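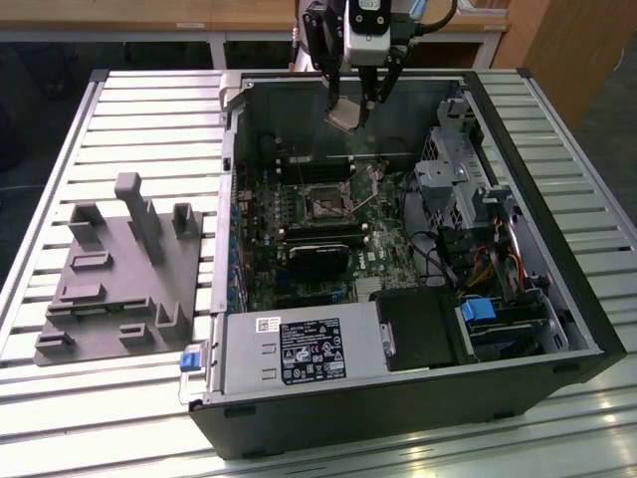
Ea Bach wrote:
> I'd stop at 200 per step and train before collecting more. We kept going
> on the Kerard job and most of the extra examples were the same motion over
> and over. Also, do you keep the ones where the operator fumbles and
> recovers?

2 min read

Quick answers, I have the bench till six.

Yes, keeping recoveries. Tagged separately so you can drop them at load time. Full misses go in another folder – not deleted, just not in the training list.

Count as of this morning: 1,651 episodes over all steps. Cooler step has 239, so already past your number. Memory is the thin one, 18. Slow to teleoperate, the latches are fiddly and everbody avoids it. Will put Trujillo on that next.

On sameness – fair. Tower has been lying on its side in more or less one spot on the slats for weeks. From now on please:

- shift or turn the case a little between episodes
- vary the height you come in from over the socket
- start a few with the fingers already closed on the part
- leave the cables where they fall, dont tidy them

Side panel stays off for all of these, panel removal is its own task. Fixture tray can move too, but write it in the notes field.

Haven't trained on the cooler set yet. Will start a run tonight with 200 picked at random, then the full lot, and post both curves. If they look the same I'll beleive you.

Anyone still on the old Drekance export script, please update, it drops the last second of gripper state.

Berenice Jaramillo

Print this message | E-mail this message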